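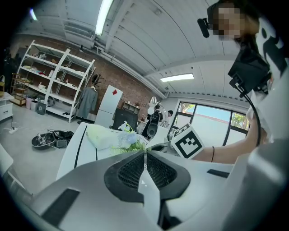 Tidomley, November 13, 2021

Coding of the returned questionnaires on women in supervisory posts, second pass. 1129 forms in the file after merging the Vurkard and Lelier batches. 86 have no answer to item 20 (who decides on training leave) and stay out of the tables for now. Both batches recoded to the September scheme.

Item 14, reasons for not applying for promotion: the old code 2 lumped childcare with care of elderly parents. Split them. Free-text answers in the Lelier batch mostly say which is meant; where they don't, left as 2 and flagged.

Pay bands do not match between the sites. Vurkard reports monthly, Lelier yearly before bonus. Converted to yearly, bonus left off on both sides. Part-time women at Vurkard still come out too low - check whether hours were entered as contracted or worked.

Ran the Bahrami scale on the attitude items. Item 7 is reverse-worded and was not flipped in the first pass, so the earlier table for male respondents is wrong. Replaced it on the shared drive.

To do: second coder for the flagged forms, redo the table by grade.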